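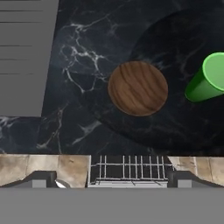

What does Urton's new kitchen package give a team that already has a robot arm? A set of simulated kitchens, a list of tasks to run in them, and a scoring tool that reports results in the same format each time.

Urton released the package, called Purkside, on 1 November 2020. It is sold as a yearly subscription and runs on an ordinary desktop computer with a recent graphics card. The company says it is meant for small labs and product teams that want to test a pick-and-place program before putting it on a real arm.

The first release has 40 kitchen layouts. Each can be loaded with different counter materials, including dark veined marble, plain laminate and light wood. Urton says the patterned surfaces were added after customers who tried an early version in May asked for harder backgrounds. A program that finds objects easily on a plain white counter may do much worse on stone with strong streaks in it, and several early users wanted to measure that drop.

Objects in the package range from simple blocks and cylinders to cups, bowls and boxed food. The simple shapes come in solid colors or in wood grain and are used in the beginner tasks. There are 65 tasks in all, split into 4 levels. The first level covers reaching and touching. The second is picking up one object and setting it down in a marked area. The third adds sinks, racks and drawers, and the fourth joins several steps into one longer job, such as clearing a counter and then closing a drawer.

Users can view the work from a fixed camera above the counter, from a camera to the side, or from one mounted on the wrist of the arm and looking out past the gripper fingers. All three can be recorded at once. The wrist view is the one most programs are expected to use, and it is the default.

The package does not include a control program. Customers bring their own or start with a basic one from Plurnau, a separate open project that Urton supports with a ready-made connector. The connector passes camera images and joint positions out, and takes motion commands back. Setup instructions run to a few pages and assume the reader is comfortable with a command line.

At launch, Purkside has models of two grippers: a plain two-finger type with flat pads and the Fang, a narrower two-finger gripper that Urton sells as hardware. Teams with a different gripper can load their own model, but they have to enter the friction and grip force values by hand. Urton offers to do this for a fee.

The price is $225 a month for one workstation, billed once a year. Schools pay half. There is no free version, though a short trial with two kitchens and the first-level tasks can be downloaded after registering. Owners of the Fang gripper get the first year at no charge if they register the serial number.

We ran the trial for a week on a mid-range machine. Installation was simple and the kitchens loaded quickly. The wrist camera kept a steady picture during slow moves – faster moves caused some stutter, and we had to lower the image size to get rid of it. Objects rested on counters without sliding or shaking, which has been a weak point in some other packages. Wood grain and marble both looked good at close range. Cabinet fronts and appliances were plainer.

The scoring tool was the most useful part. It writes one line for each attempt, with the task, the starting positions, the time taken and the reason for any failure. Starting positions can be fixed or shuffled, and a saved list can be sent to another team so that both run the same attempts. The reports open in any spreadsheet.

There are gaps. Water is not simulated, so sinks are only places to put things. Soft items such as towels and sponges are missing too. Lighting can be changed from bright to dim, but the direction of the light is fixed in each layout. Urton says soft items are planned for the next update and gave no date for the other two.

The manual also needs work. The section on drawers uses command names that do not match the ones in the software, and we had to find the right ones in the sample files. A corrected version is due on the support page later this month.

Subscriptions are available now through the Urton website. Orders placed before the end of the year include one remote setup session.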